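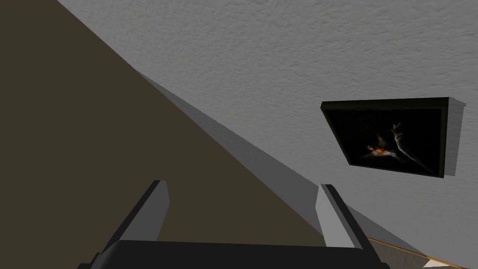
What the Pipes Say at Night: Listening to the Water Noise in Gaden Hall

Student project report, Building and Environment course
Posted in November by the Gaden Hall project group
Print | E-mail | Share | Comments (16)

How we got started

If you have ever lived in an old dorm, you probably know the sound we mean. You are nearly asleep, somebody upstairs turns off a faucet, and a hard knock travels down the wall beside your pillow as if a person were standing inside it with a hammer. At Gaden Hall we have grown rather fond of our knocks (new residents less so, at least until midterms), and when our instructor asked us to choose something about a building we knew well, the pipes more or less picked themselves.

We should say early on that none of us came to this with any plumbing knowledge to speak of. One of us had helped put in a kitchen sink over a summer, and that made for our entire practical experience. So a good part of this report is about what we learned from reading, and the rest is about asking our neighbors to be patient and write things down at hours when they would much rather have been sleeping. We are very grateful to them, and we still owe the third floor a cake.

The building

Gaden Hall stands at the north end of the Zisden campus, on the slope behind the library. It was built as a boarding house and became a dorm later on, with bathrooms added in what used to be linen closets. You can feel that history when you walk through it, because the bathrooms are never quite where you would expect them. The water pipes have to travel sideways under floors and then up again through walls, and as we understand it, every one of those turns is a place where a pipe can push against something.

The supply pipes are older metal ones. The drains have been replaced in stages, mostly with white plastic, whenever there was money for a bathroom. There is no full drawing of what runs where. The facilities office kindly let us copy the plans they had, but these stop at the second floor, and the person who showed them to us warned us with a smile not to believe the part about the laundry room.

What makes a pipe noisy

We had assumed that all pipe noise was the same thing. Our reading soon put us right, and we ended up sorting the sounds into families.

The sudden bang is usually called water hammer. Water moving through a pipe has weight and speed, and when a valve shuts quickly all of that has to stop at once. The pressure jumps, a wave runs back along the pipe, and if the pipe isn't held firmly it jerks and hits the wood or plaster next to it. Washing machines are famous for this, as their valves snap shut much faster than a hand can turn a faucet.

Ticking and creaking come from heat. A pipe that carries hot water gets slightly longer as it warms, and if it is squeezed through a tight hole in a joist it moves in tiny jumps, each with its own tick. When the shower is over the whole thing happens again in reverse. We found this one oddly charming once we knew what it was.

Then there is the rushing and gurgling of drains. Falling water drags air along with it and hits the bends on its way down. Plastic drain pipe has thinner, lighter walls than the old cast iron, so more of the sound gets out into the room. It is cheaper and easier to work with, and we don't blame anybody for choosing it, but the people who sleep next to it do notice.

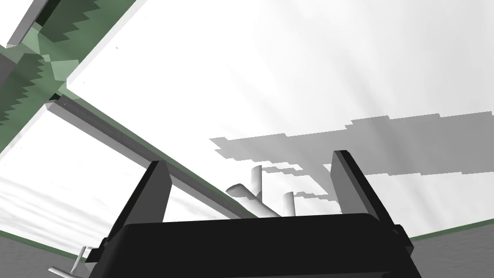 Figure 2. A white pipe shape with smooth, rounded surfaces.

Finally there is whistling or humming, which we put down mostly to worn washers and half-open valves. Water squeezed through a narrow gap makes the loose part flutter. We only had one good whistler in the building, on the ground floor, and it was fixed halfway through our project – wonderful news for the ground floor and a small disappointment for us.

How we collected our notes

We asked 31 residents to keep a noise diary, and 27 of them handed one in at the end, which we thought was a lovely result given how busy everyone was. The diary was a single folded sheet. For each noise, people wrote down the time, the room they were in, which family of sound they thought it was, and how much it bothered them, from "barely noticed" to "sat up in bed."

We also made recordings in the hallway outside the bathrooms, in stretches of 30 minutes, using a free phone app called Kozma that draws the loudness as a line. We want to be careful here. A phone is not a proper sound meter, and we had no way to check one phone against another, so we only used the recordings to compare quiet moments with loud ones on the same phone in the same spot. Please don't quote us on decibels!

There was some trouble with the diaries early on. People were mixing up ticking and knocking, and one person had very conscientiously written down every time the elevator stopped. We held a short listening evening in the common room, played clips of each sound, and handed out fresh sheets. Looking back, we should have done this before anything else, and we would urge any group trying something similar to start there.

What we found

The bang was the most hated sound by a long way, although it wasn't the most common one. Drain noise filled far more lines in the diaries, but people mostly marked it as something they could sleep through. Several wrote that the steady rush was even pleasant, a bit like rain. It seems to be the suddenness that upsets people. A knock that came out of nowhere at two in the morning could earn a "sat up in bed" even when our recordings showed it as a fairly modest bump on the line.

The bangs also gathered around certain hours. The evening group matched the laundry room very well. Our washing machines are an older Flurura model, and we stood beside one with a notebook while a friend waited on the floor above. Most of the knocks upstairs came right as the machine stopped filling. We can't say it is the only cause, since there are night bangs too, long after the laundry room is locked, and those we never managed to explain. Our best guess is the quick-closing valves in the newer toilets.

Ticking was reported almost entirely along the east wall, where the hot water goes up. Here the plans did help us, and it was a happy moment when the marks from the diaries lined up with a pencil line on an old drawing.

What could be done

We wrote a short note to the facilities office with our suggestions. The first was to fit hammer arresters, small capped chambers that cushion the jump in pressure, on the supply to the washing machines. The second was to add padded clips wherever a pipe can be reached without opening a wall. For the drains, wrapping helps, but you have to get at the pipe first, and in Gaden Hall that would mean taking down a good deal of plaster. We suggested saving that for the next time a bathroom is redone.

They answered very kindly and said that the laundry room could be looked at over the winter break. We hope to run the diaries again in spring, with the same sheet and as many of the same sleepers as will put up with us. If you live on the east side and would like to take part, the new sheets will be on the table by the mailboxes, next to the box for lost keys.

Print | E-mail | Share this report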